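Trurinby workshop notebook, 20 August 2025

Glaze tests, batch two. I-seul Seo and I opened the kiln this morning, a little sooner than we should have (I never learn!), and laid the tiles out by the window with a pot of tea between us. There are 94 of them, and I had forgotten how long it takes to look at each one properly.

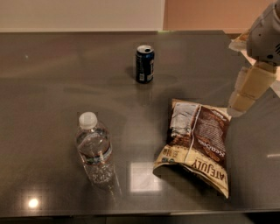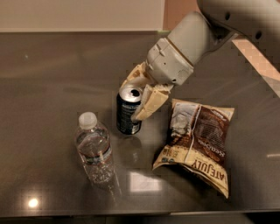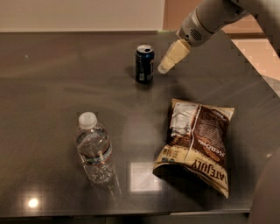

The dark glossy tabletop, with a drinks can on it in all three.

The Joo white is lovely, soft and buttery, and I'd happily put it on every bowl in the shop. The Ponen green is another story. It crawled on 2 tiles, both from the top shelf, and went rather brown at the corners, much as it did back in May. Man-sik Seol thinks I'm putting it on too thick, and he may well be right, though I'd also like to sieve it again before I blame my brush.

The Clilholm clay shrank more than I hoped. Wet bar 124 mm; fired length still to write in, as I-seul went off with the calipers.

Next: thinner coat of the green, bottom shelf, and leave the door shut until after lunch. Also order more cones.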